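Can a machine put the chairs together yet?

November 1, 2023

I've been asked the same thing three times since summer, twice by family and once by the man who fixes my bike. When will there be a robot that does the jobs around the house? I usually say something vague and change the subject. This time I tried to work out an answer I could stand behind.

My test is flat-pack furniture. I picked it because I know the work. For two years I put together display furniture for De Graaf, mostly chairs and small tables, and on a good day I did 30 chairs before I went home. The pay was per piece, so I learned where the time goes. Very little of it goes into force or speed. Most of it goes into turning the thing over, finding the hole, and feeling whether the part has gone in straight or has caught on the rim.

A plastic chair is the easy end of that trade. It has no screws to drop and hardly any weight. The legs go into sockets and you push until they seat. A ten-year-old can do it on the kitchen floor. So if somebody wants to know how far along household robots are, I would point them to a chair before I'd point them to a dishwasher or a pile of shirts.

Two arms matter here. One has to hold the seat still while the other brings the leg part over, and both have to give a little at the moment of contact. When I did it I leaned on the seat with my forearm and never thought about it. A machine with two grippers has to hold that seat by a corner and hope it doesn't slide.

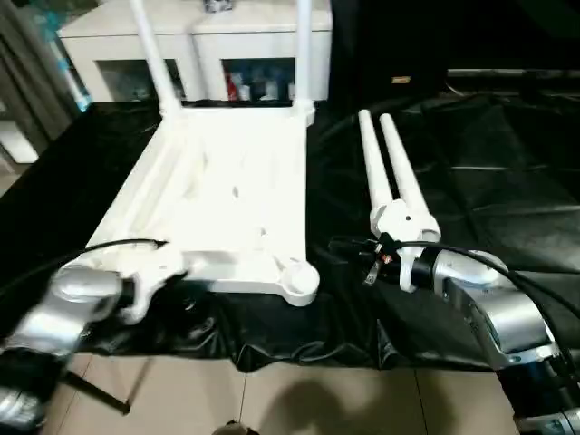

Thijs Hermans wrote to me that I'm being too generous. In his view a chair is a bad test, as any part that always has the same shape can be programmed for sooner or later, and a home is the place where nothing has the same shape twice. He would rather see a robot clear a table after dinner.

I take his point, but only partly. The parts are the same every time. The way they end up lying on a table is different every time, and so is how a socket feels when the molding left a bit of extra plastic in it. At De Graaf we had a batch of 108 seats with tight sockets one July, and every one of them needed a different shove. We kept a rubber mallet for those. I don't know what a robot would do with a rubber mallet.

On the shop floor the question is a little different. There you can build a jig, keep the parts in trays and have a person standing by for the ones that jam. I think assembly like this will work in a shop well before it works in a living room, and I'd expect the person standing by to stay there for a long time.

As for my own house, I still have two stools in the box in the hall — they've been there since we moved — and I'll be doing those myself this weekend.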